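로봇 팔은 무엇을 보고 움직일까
어린이 기술 교실 4회
글: 호마 파크자드
2019년 4월 28일

로봇 팔은 스스로 생각해서 움직이지 않는다. 컴퓨터 프로그램이 숫자를 보내면 모터가 그 숫자만큼 돈다. 이번 회에서는 우르니스(Urnis) 공작실에서 쓰는 프로그램 이디아(Idia)를 예로 들어, 그 숫자가 어떻게 만들어지는지 알아본다. 로봇이 할 일은 고무 오리를 집어 상자에 넣는 것이다.

1. 인식: 사진을 숫자로 바꾸기

카메라가 찍은 사진은 아주 작은 점이 모인 것이다. 이 점을 화소라고 한다. 화소 하나에는 빨강, 초록, 파랑의 세기를 나타내는 숫자가 세 개 들어 있다. 사람은 오리를 보면 바로 오리라고 안다. 프로그램은 숫자만 가지고 있으므로 비슷한 색의 화소가 모여 있는 곳부터 찾는다.

그런데 색만으로는 부족하다. 파란 오리와 파란 상자는 둘 다 파랗다. 그래서 이디아는 덩어리의 크기와 모양도 함께 비교한다. 네모나고 큰 덩어리는 상자, 둥글고 작은 덩어리는 오리 후보로 정한다.

카메라의 위치도 중요하다. 위에서 내려다보면 물건 사이의 거리를 재기 쉽다. 집게 가까이에서 보면 손가락과 물건 사이의 틈을 잴 수 있다. 대신 카메라가 흔들리면 물건의 가장자리가 흐려지고, 프로그램이 경계를 찾기 어려워진다.

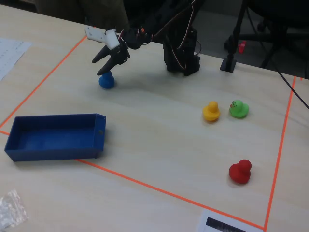
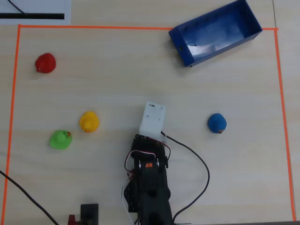
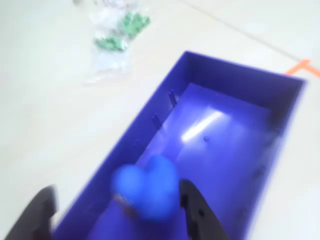
2. 좌표: 물건의 주소

물건을 찾았으면 위치를 숫자로 적는다. 주황색 테이프로 표시한 작업 구역의 한 모서리를 0으로 정하고, 거기서 가로로 몇 밀리미터, 세로로 몇 밀리미터인지 계산한다. 예를 들어 오리가 가로 200, 세로 101에 있으면 주소는 (200, 101)이다. 이런 주소를 좌표라고 한다.

팔은 공중에서도 움직이므로 숫자가 하나 더 필요하다. 바로 높이다. 집게를 바닥에서 40밀리미터 높이에 두려면 주소는 (200, 101, 40)이 된다.

3. 계획: 지나갈 길 정하기

출발점과 도착점을 직선으로 이으면 가장 짧다. 하지만 그 사이에 다른 오리가 있으면 부딪힌다. 계획 프로그램은 길을 짧은 구간으로 나누고, 구간마다 부딪힐 물건이 있는지 검사한다. 걸리는 구간이 있으면 높이를 올리거나 옆으로 돌아가는 길을 다시 계산한다.

오리 두 마리가 가까이 붙어 있을 때는 집게의 방향도 따져야 한다. 손가락이 들어갈 틈이 있는 쪽을 골라 집게를 돌린다.

4. 제어: 모터에 명령하기

팔의 관절에는 서보 모터가 들어 있다. 서보 모터는 정해 준 각도까지 돈 다음 그 자리를 지키는 모터다. 제어 프로그램은 계획한 길을 관절의 각도로 바꾼다. 그다음 아래 순서를 되풀이한다.

목표 각도를 읽는다.
지금 각도를 잰다.
두 각도의 차이를 구한다.
차이를 줄이는 쪽으로 모터를 돌린다.

목표가 57도이고 지금이 40도라면 차이는 17도다. 차이가 크면 빨리 돌리고, 작아지면 천천히 돌린다. 이렇게 결과를 다시 재어 고치는 방법을 되먹임 제어라고 한다.

직접 해 보기

종이에 네모를 그리고 왼쪽 아래 모서리를 0으로 정한다. 지우개를 네모 안에 놓고 자로 가로와 세로를 잰다. 짝에게 숫자만 알려 준 뒤 지우개를 치우고, 짝이 같은 자리에 다시 놓게 한다. 처음 자리와 몇 밀리미터 다른지 재어 공책에 적는다.

낱말 풀이

화소: 디지털 사진을 이루는 점
좌표: 위치를 나타내는 숫자
관절: 팔이 꺾이거나 도는 부분
되먹임: 결과를 재어 다음 명령에 쓰는 것

감수: 오잔 데이르멘지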